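Draveswood Masanja panels, pink leopard
Review by Jeptoo Ogola, 11/24/21
Bought from: Stimeck

I was looking for a long time for a wall print that is cheerful but does not make a small space feel dark. The Masanja panels come in several animal prints, and I chose the pink leopard. I paid $38 for each pack and I needed two packs. Delivery was fast and all corners arrived straight.

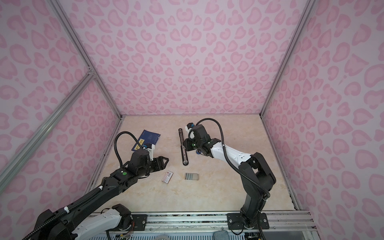
Color was my main worry, as on the seller's page the pink looked very strong, almost like candy. In real life it is softer. The background is a pale lilac-pink and the spots are a darker rose, and if you look at them longer, some have the shape of a heart. I did not notice this when I ordered, and now I like it the most. With the cream and beige marble pattern on the floor it goes better than I expected. The same floor is less kind to dirt – the specks along the right edge show very well, so please plan to wipe often.

Cutting was the slow part. The sheet of instructions is short, and it says almost nothing about walls which meet at an angle. I measured each side twice and still spoiled one piece.
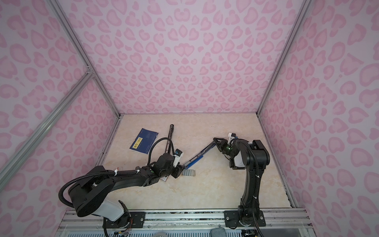 For the second try I made a paper pattern first, and this I recommend to everybody. My older Rimix panels were easier to cut, but the print was much more dull and I took them down in April.

I would buy the leopard again. I give four stars, and the missing star is for the instructions.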